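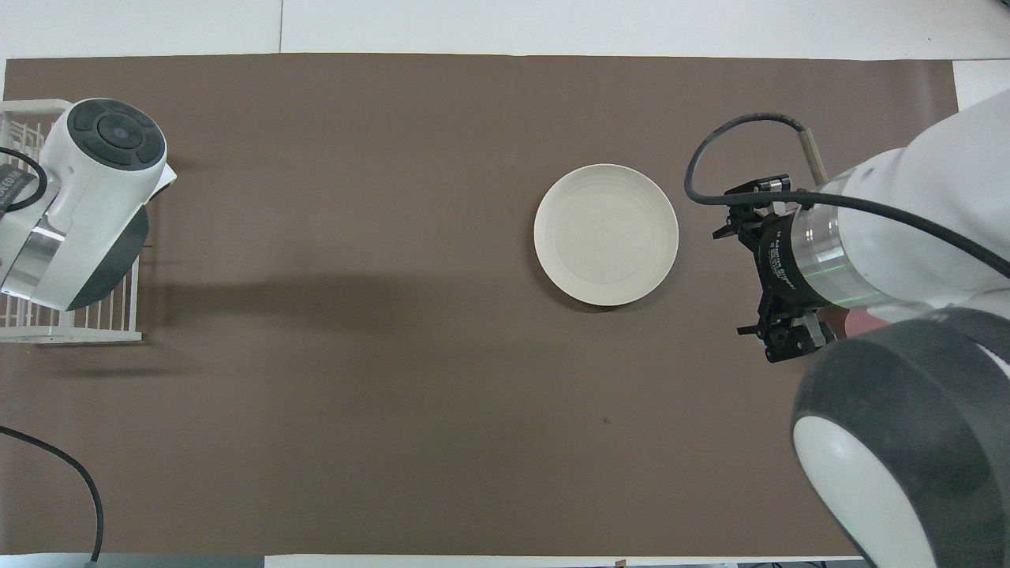
Plate (tableware)

A plate is a broad, mostly flat vessel from which food is eaten, or on which it is left in the hope that somebody else will eat it. Most are round. Square plates exist and are chiefly met in restaurants that charge for bread. The plate differs from the bowl in depth and from the tray in ambition, although the borders have been argued over for as long as there have been catalogues to sort them in.

Parts

The flat or slightly sunken middle is called the well. It carries the food and takes most of the wear, and a white plate that has seen any service will usually show a few faint scratches or marks there. Around the well runs the rim, which may be narrow, wide, raised or, in the coupe shape, missing altogether. A wide rim gives the thumb somewhere to go and makes a modest helping look deliberate. The plate on brown paper at the head of this article has a wide raised edge, with faint rings towards the rim.

On the underside there is generally a foot, a low ring that keeps the well clear of the table. Where the foot has been left unglazed it will scratch whatever plate is stacked beneath it, so that a cupboard of plates slowly wears itself out without anyone having had dinner.

Rings and ridges

Concentric rings are among the oldest and cheapest forms of decoration. On thrown pottery they can be left by the potter's fingers as the clay turns. On moulded ware they are put in on purpose, often to suggest that a potter's fingers were involved. Kalliopi Kalogeropoulos, in her handbook The Quiet Rim, divides ringed plates into "the honest, the hopeful and the hard to clean", and gives the last group by far the longest chapter.

Colour

White is the usual choice, and hardly ever white. Makers' lists run through ivory, cream, chalk, milk and bone, and a replacement bought years later will match none of them. The Flidelach pottery sold a single off-white dinner plate under 26 different names before its owner, Ans Timmermans, cut the list to one. Orders stayed much the same. Complaints about the colour rose, as customers now had only the one word to complain about.

The surface beneath also has its say. A creamy plate looks yellowish on a bright white table and quite pale on dark brown or taupe, a fact well understood by anyone who sells plates.

Size

Dinner plates have grown over the past century and cupboards have not. The Skurivitz collection, catalogued by Polyxeni Kouris, holds 3168 plates, of which 601 are side plates. Kouris considers the side plate the only size that has kept its head. The same collection has 80 saucers without cups, filed under plates after a disagreement that her introduction describes as "lengthy".

Under the plate

Plates are commonly set on a cloth, a mat or the bare table. Plain paper is a fourth option, favoured by cafés that dislike laundry and by parents who dislike sanding. A large sheet, laid smooth and reaching nearly to the edges of the table, does most of what a cloth does and can be drawn on. Matt paper is generally preferred to glossy, on which a plate may slide.

The charger, a bigger plate placed under the first, belongs to formal dining. In many houses it is taken away before anything is served, having done nothing, and is then washed.

Storage

Stacking is normal. Standing plates upright in a rack spares the glaze but shows visitors how many are chipped. Felt discs between plates are recommended by every manual on the subject and are found in practice mainly around plates that are never used.

See also

Bowl
Charger
Saucer
Table linen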